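August 29, 2019
Bench notes, Kourkoulas semi-hollow, second neck

Refret finished yesterday, nut slots still high. First-fret clearance on the low E measured too generous with the feeler gauges, so notes on the first two frets pull sharp when fretted normally. Took the E and A slots down in small passes and left the other four for tomorrow. Úna wants the D and G checked against the old nut before anyone files them.

Fret ends are dressed and the board is oiled. Leveling beam shows one low spot at fret 6, treble side. Not enough to buzz with the Gomitz set on it. Leave it unless the action comes down further.

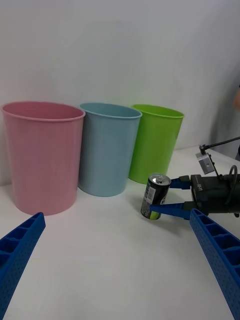

Neck pickup reads open. Traced it to the start lead, broken right at the eyelet, with enough wire left to resolder. No rewind needed. Potted it again afterward and it no longer squeals at volume. Tone cap swapped for the Firkiria part, same value as the original.

Crown polishing went 1,000 grit, then the felt wheel on low. Prodromos Theodorakopoulos starts at 58 on his rewinds and asked whether we log the winder tension the same way. We don't. Worth agreeing on a scale before the Gitcombe order, which is over 200 coils.

To do: remaining slots, intonation at the bridge, recheck relief after it has sat overnight at pitch. Old nut is taped inside the case lid.

Workshop notebook | Contact the bench | © 2019 | Back to top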